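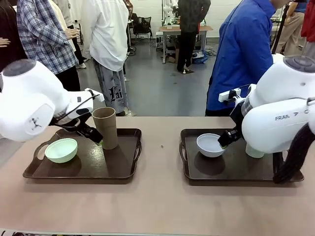
Skusten

Skusten is a software package for the coordination of two robot arms that work on one table. It connects the perception of objects, the planning of grasps and the control of both arms in a single program, and it is used mostly in research laboratories for tasks with household objects such as cups, bowls and trays. The first version was written by Leire Tejada as an internal tool at Collado, and the code was later opened to other groups.

Name

The name has no meaning in any language. Early documents of the project write it with a small letter, and this form is still used for the command line program.

Structure

Skusten is divided into three processes, which exchange messages over a local network. The perception process receives images from the cameras and gives back a list of objects with an estimated position for each. The planning process chooses which arm takes which object and computes a path for both arms together. The control process sends commands to the joints 1000 times per second and is the only part that is allowed to speak with the arms directly.

The division has a practical side. If the planner stops with an error, the control process continues to run and holds both arms in their last position until a new plan arrives. In versions before 2 the planner and the controller were one process, and an error in the planner also ended the control of the arms.

Perception

Two kinds of cameras are supported. A fixed camera sees the whole table and gives the first estimate of where the objects are. A wrist camera moves with the gripper and corrects this estimate when the arm comes near. The two estimates are combined in a step called Dromberg, named after the filter library from which it was taken.

The wrist camera has the better view of the rim of a bowl or a cup, but it also brings difficulties. Its picture turns with the hand, so the direction "up" in the image has no fixed relation to the room. It also shows parts of the gripper all the time, and anything that stands behind the table can enter the view.

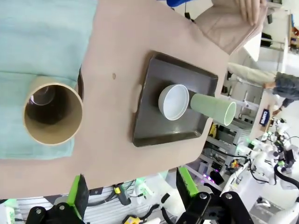
Elaheh Mirzaei has objected that the correction by the wrist camera comes too late in the motion to be useful, and that the same result can be reached with a second fixed camera and a good calibration. In her opinion the moving camera adds more errors than it removes, above all when the mount is not perfectly stiff. The developers answered with a new calibration routine, which uses 36 positions of the arm, but the question is still discussed among users.

To keep the gripper out of the object list, Skusten uses a mask that is recorded once for each type of finger. The mask must be recorded again after a change of fingers or of finger pads. The background is removed by a simple rule: everything outside the surface of the table is ignored.

Planning

The planner treats the two arms as one system with a shared space. Each object receives a preferred arm, normally the nearer one. When both arms need the same region, one of them waits. The order is decided by the expected length of each motion, and the user can change it in the task file.

Open vessels are handled by a separate set of rules. A standing cup is taken from the side, a shallow bowl at the rim. A cup that lies on its side must be recognized as such before a grasp is planned, and this case was missing until the release of May, which contained 37 changes in total.

Related software

Zikolska is a viewer for the log files of Skusten. It shows the camera images next to the planned and the executed paths, and it can play both arms at reduced speed. It is maintained separately and has its own version numbers.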